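ホーム 製品 部品 保守 よくある質問 お問い合わせ

木製上げ下げ窓の保守に関するよくある質問
5月19日(火) 文:Ifor Eynon(Sunell 技術資料担当)

本ページは、分銅式の木製上げ下げ窓を使用している建物の所有者および管理担当者から寄せられる質問をまとめたものである。バネ式バランサーを内蔵した窓、樹脂枠の窓、開き窓は対象に含まない。部品名は当社のZindbridge系列の呼称に合わせているが、手順の大部分は他社製の分銅式窓にも適用できる。

構造と名称

分銅式とバネ式はどのように見分けますか。

窓枠の縦材(竪枠)の上部を確認する。滑車が埋め込まれ、そこから綿または合成繊維のロープが下がって障子の側面に入っていれば分銅式である。滑車がなく、障子の側面の溝に筒状または帯状の金属部品が見える場合はバネ式と判断してよい。滑車が残っていても、過去の改修でバネ式に変更されている例がある。その場合はロープの有無で判断する。

押縁と中桟はどの部材を指しますか。

押縁は、室内側の障子が手前に倒れないように竪枠の室内側に留めてある細い材である。仕切縁は、上障子と下障子の通り道を分けるために竪枠の溝にはめ込んである材で、通常は釘を使わず摩擦のみで保持される。中桟は、窓を閉めたときに上下の障子が重なる位置にある横材で、錠はこの部分に付く。問い合わせの際にこの三つを区別していただくと、部品の特定が早くなる。

分銅はどこに入っていますか。

竪枠の裏側にある分銅箱の中に吊られている。分銅箱には上障子用と下障子用の分銅が入り、両者が接触しないように薄い仕切板を吊り下げてある。竪枠の下部に点検蓋があり、塗膜の下に隠れていることが多い。蓋の輪郭が見えない場合は、竪枠の表面に斜めから光を当てると継ぎ目の線が浮き出る。

動作の不具合

障子が重くて上がりません。原因は何ですか。

頻度の高い順に、塗膜による固着、ロープの切断、木部の膨張、滑車の回転不良である。まず左右のロープを確認する。片側が緩んでいる、または見えない場合は切断と判断する。両側とも張っていて動かない場合は、障子と押縁の境目の塗膜を疑う。境目に薄い刃を差し込み、全長にわたって切り離す。刃は障子の面に沿わせ、木材側に食い込ませない。バールで下桟を持ち上げる方法は、ほぞを破損させるため推奨しない。

開けた位置で止まらず、下がってきます。

分銅の重量が障子の重量に対して不足している。ガラスを厚いものや複層ガラスに交換した後に生じることが多い。下障子の場合、左右の分銅の合計が障子の重量をわずかに下回る程度に調整する。上障子の場合は逆に、わずかに上回る程度とする。この差により、閉めた状態で下障子は下に、上障子は上に押し付けられ、隙間が小さくなる。

障子が斜めになって途中で引っ掛かります。

左右のロープの長さが異なるか、片側の分銅が分銅箱の底に着いている。後者は、新しいロープが伸びた後に起こる。障子を全開にした状態で点検蓋を開け、分銅と底板の間に隙間があることを確認する。隙間がない場合はロープを短く切り詰めて留め直す。長さを揃えても傾く場合は、分銅が仕切板に接触していないかを調べる。

動かすと滑車から音がします。

軸の汚れまたは摩耗による。滑車に塗料が付着している場合は取り外して剥離し、軸に少量の乾性潤滑剤を塗布する。粘度の高い油は埃を吸着し、ロープにも移るため使用しない。軸穴が楕円に摩耗した滑車は修理できないので交換する。取付部の寸法が合わない滑車を使うために竪枠を彫り広げると、後で元の部品に戻せなくなる。

ロープの交換

ロープの材質は何を選べばよいですか。

一般的な大きさの障子には、蝋引き綿の編みロープまたはポリエステル芯のロープを用いる。綿は結び目が締まりやすく、釘の保持もよいが、湿気の多い場所では寿命が短い。ポリエステル芯は伸びが小さい。当社が標準部品としているOmachロープは後者にあたり、外層は綿編みである。ナイロンロープは荷重による伸びが大きく、分銅の位置が安定しないため適さない。大型の障子で真鍮の鎖を使用している場合は、滑車も鎖用の溝を持つものでなければならない。

片側だけ切れました。両側を交換すべきですか。

両側とも交換する。同時期に取り付けたロープは同程度に劣化しており、片側のみ交換すると伸びの差によって障子が傾く。下障子を外した時点で上障子のロープにも手が届くため、併せて状態を確認することを勧める。毛羽立ち、硬化、滑車に当たる部分の扁平化のいずれかが見られれば交換の対象とする。

ロープの長さはどのように決めますか。

古いロープが完全な状態で残っていれば、その長さに合わせるのが最も確実である。残っていない場合は、障子を仮に最下部に置いた状態で、側面のロープ固定位置から滑車を経由し、分銅を滑車のすぐ下まで引き上げた位置までの長さを測る。ここに分銅側の結び代を加える。引き上げた分銅は滑車に接触させず、わずかに下げた位置とする。上障子の場合は、可動範囲の最下部を基準として同様に測定する。

障子側の固定は釘とねじのどちらですか。

側面の溝に頭の平たい釘で留めるのが従来の方法である。釘の位置は、障子を全開にしたときに滑車より下に収まる範囲とする。固定位置が高すぎると、釘が滑車に当たって障子が上がりきらない。ねじを使用する場合は、先端がガラスに達しない長さであることを事前に確認する。

作業の準備

作業場所の養生はどの程度必要ですか。

室内側の床と窓台を厚手の布で覆う。築年数の古い建物では塗膜に鉛が含まれている可能性があるため、乾式の研磨は行わず、湿らせてから剥がす。剥離片は飛散しないうちに袋に密封し、自治体の指示に従って処分する。乳幼児のいる住宅では、作業中および清掃が完了するまで当該の部屋を使用しないこと。

一人で作業できますか。

下障子の取り外しは、幅635mmまでの単板ガラスであれば一人でも可能である。これを超えるもの、複層ガラスのもの、および上障子は二人で行う。ロープを外した瞬間に分銅が落下するため、外す前にロープの端を結んで滑車で止まるようにするか、補助者が保持する。 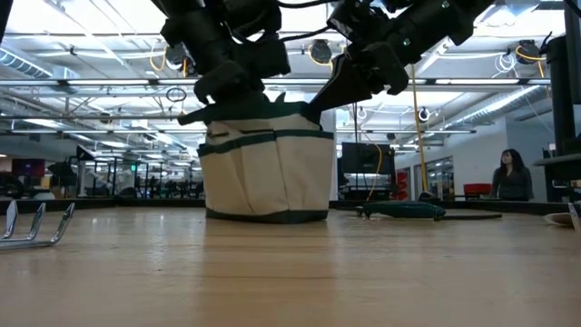
工具は障子を外す前にすべて手元に揃える。障子を外した後の開口部から離れて工具を取りに行くことは、安全上避けなければならない。必要なものは、薄刃のへら、幅広の鑿、釘抜き、小型の槌、ねじ回し、ロープを通すための重り付きの細紐、切断用の刃物である。入れ物には、底が丸く自立する円筒形の帆布バッグが使いやすい。写真の生成りのバッグのように口が濃緑の布で縁取りされたものは、布の断ち目が露出しない。鑿は刃先に覆いを付けてから入れ、バッグは窓台に載せずに床または作業台に置く。外した釘とねじは工具と混ぜず、窓ごとに別の容器で保管する。

作業に適した時期はありますか。

木部の含水率が低く、塗装も同時に行える乾燥した時期がよい。湿度の高い時期に建付けを調整すると、乾燥後に隙間が過大となる。逆に、極端に乾燥した室内で余裕なく合わせた障子は、湿度の上昇とともに動かなくなる。

隙間と騒音

隙間風を減らす方法を教えてください。

障子の動きを妨げない範囲で、仕切縁と押縁をブラシ付きの部材に交換する。ブラシは障子の面に軽く触れる高さとし、圧縮しすぎない。中桟の合わせ面には薄いブラシまたは弾性シールを溝に埋め込む。表面に貼る発泡テープは、開閉によって短期間で剥離し、粘着剤が塗膜に残るため、応急処置に限る。

ブラシ付き仕切縁は既存の溝に入りますか。

既存の溝幅を測定して判断する。Hodžić型仕切縁は見付け15mmで、脚部を削って溝に合わせることができる。溝の側面が欠けている場合は、先に木片を接着して補修し、乾燥後に溝を切り直す。接着剤で仕切縁を固定してはならない。上障子のロープを次に交換するとき、仕切縁を壊さずに外せなくなる。

分銅箱に断熱材を詰めてもよいですか。

詰めてはならない。分銅の移動が妨げられ、箱内に入った水分も抜けなくなる。分銅箱周辺の空気の漏れは、竪枠と壁の取り合いを外部側から弾性シーリング材で塞ぐことで対処する。

錠を締めても障子ががたつきます。

上下の中桟が十分に引き寄せられていない。錠の受けの位置を調整するか、引き寄せ機構を持つ錠に交換する。中桟に反りがある場合は錠だけでは解消しない。がたつきが下桟側にある場合は、押縁の位置が障子から離れすぎている。押縁をいったん外し、障子との間に厚紙を挟んで留め直すと、均一な隙間が得られる。

木部と塗装

腐朽しているかどうかの確認方法は。

細い千枚通しで下桟、窓台、外部側の竪枠下端を押す。抵抗なく入る部分は腐朽している。塗膜が健全に見えても内部で進行していることがあるため、目視のみで判断しない。仕口の開き、塗膜の膨れ、パテの脱落は水の侵入を示す兆候である。

部分補修と交換の境目はどこですか。

仕口が健全で、腐朽が材の表層にとどまる場合は、除去してエポキシ系の充填材で補修できる。ほぞに達している場合は、その部材を新材に置き換える。継ぎ足しの接合面は、水が滞留しないように外部側へ傾斜させる。使用する木材は既存材と密度の近いものを選び、木目の方向を揃える。

障子の側面にも塗装が必要ですか。

摺動面には塗膜を作らない。障子の側面と竪枠の通り道には、下塗り用の油を薄く塗布して拭き取るか、蝋を擦り込む。障子の上端と下端は塗装する。下桟の下面は見落とされやすく、未塗装のままでは窓台に溜まった水を吸い上げる。

塗装後はいつ閉めてよいですか。

塗料の指触乾燥時間ではなく、硬化時間に従う。硬化前に閉めると中桟と下桟が固着する。夜間に閉める必要がある場合は、接触面に蝋を塗った紙を挟み、翌日取り除く。硬化するまでは日に一度、障子を上下に動かす。

パテの上には塗料を塗る必要がありますか。

亜麻仁油パテは、表面に皮膜ができてから塗装する。塗膜はパテからガラス面にわずかに掛け、境目からの浸水を防ぐ。ガラス側をパテの縁で正確に止めると、そこから水が入る。

部品の注文

注文に必要な情報は何ですか。

障子の幅と高さ、障子の厚さ、ガラスの種類、滑車の見付け寸法、ロープの直径、仕切縁の溝幅を連絡していただきたい。障子の寸法は室内側の見える範囲ではなく、取り外した状態の全寸で記入する。外せない場合は、その旨を明記のうえ竪枠間の寸法を記載する。

下障子用の補修セットの内容と価格は。

Omachロープ、固定釘、押縁用ねじ、滑車4個のセットで、価格は4,000円である。送料は含まない。押縁、仕切縁、分銅は建物ごとに寸法が異なるため、セットには含めていない。滑車は表面仕上げを真鍮磨きまたは黒塗装から指定できる。未記入の場合は真鍮磨きを出荷する。

分銅だけを追加することはできますか。

できる。既存の分銅の下に連結する追加用の鋳鉄製分銅と、上に載せる割り入り鉛板の二種類がある。不足がわずかな場合は後者で足りる。追加後の全長が分銅箱の有効長を超えると、障子が全開にならない。ガラスの交換によって重量がほぼ倍になる場合は、追加では対応できないことが多く、密度の高い鉛製の分銅への交換を検討する。

返品の条件を教えてください。

未使用の滑車、錠、釘類は返品を受け付ける。切り売りのロープ、寸法を指定した押縁および仕切縁は対象外である。返品の際は納品書の写しを同封し、理由を記入する。

特注の押縁の納期は。

在庫のある断面形状は、採寸票の確認後に順次出荷する。既存の断面に合わせて刃物を製作する場合は、見本となる材の送付が必要である。見本は塗膜を剥がさずに送っていただいて差し支えない。7月は工場の設備点検を行うため、新規の刃物製作は受け付けない。在庫形状の出荷は点検期間中も継続する。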